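Suline Kids: How Things Work

Search this site
Search for a topic
Go

Why Do We Have Leap Years?
By Rekha Awasthi
December 29, 2025

In a few days you will need a new calendar. Most calendars have 365 days in them, but every so often one has 366. The extra day is February 29, and a year that has it is called a leap year. To see why we need it, you have to start with the Earth.

The Earth does two kinds of moving at once. It spins like a top, and one full spin gives us one day and one night. It also travels in a huge loop around the Sun. One full trip around the Sun is a year.

The trouble is that these two movements don't match up. The Earth does not finish its loop at the exact moment it finishes a spin. One trip takes 365 days plus almost six hours more.

Six hours may not sound like much. It is the length of a school day. But after one year the calendar is almost six hours ahead of the Earth, after two years it is almost 12 hours ahead, and after four years it is almost a whole day ahead. If we did nothing, the calendar and the seasons would slowly slide apart. After a few hundred years, people in the northern half of the world would turn the page to July and find that it was still spring. Keep going, and July would have snow.

That would be a problem for farmers, who need to know when to plant. It would also be strange for anyone with a summer birthday.

So every four years we add one day, and the calendar waits for the Earth to catch up.

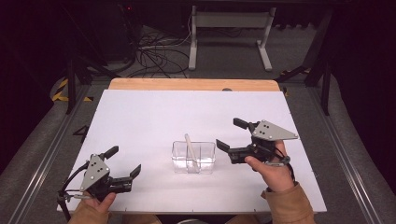 The idea is very old. More than 2,000 years ago, the Roman calendar was in a mess. Its year was too short, so extra days had to be put in by hand, and sometimes they were forgotten. The Roman leader Julius Caesar ordered a new calendar with 365 days and an extra day every fourth year. We call it the Julian calendar, after him.

The Julian calendar was good, but it was a little off. Remember that the leftover piece of the year is almost six hours. It is really 11 minutes short of that. Adding a full day every four years adds slightly too much. Eleven minutes a year is tiny, but the Julian calendar was used for more than 1,600 years, and the minutes piled up until the calendar was 10 days wrong.

In 1582, Pope Gregory XIII fixed it. To get back in step, 10 days were skipped. In the countries that made the change right away, people went to bed on October 4 and woke up on October 15. Anyone born on October 10 had no birthday that year.

He also changed the rule for leap years, and we still use his rule today. It goes like this.

If the year can be divided evenly by 4, it is usually a leap year. The year 2024 was one, and 2028 will be the next.

If the year ends in 00, it is not a leap year, unless it can be divided evenly by 400. The year 1900 was not a leap year. The year 2000 was.

You can try the rule on any year you like. Pick the year one of your grandparents was born and divide it by 4. If nothing is left over, that year had a February 29 — as long as it wasn't 1900.

Why is the extra day in February? In very early Roman times the year began in March, so February came last. It was the month where the calendar got tidied up, and it was already the shortest. The habit stayed.

People born on February 29 are sometimes called leaplings. In other years most of them have their cake on February 28 or March 1. They get older at the same speed as everyone else.

Words to know

Orbit: the path the Earth follows around the Sun.
Leap year: a year with 366 days.
Gregorian calendar: the calendar most of the world uses now, named after Pope Gregory.

Contact us | © 2025 Suline Kids | Back to top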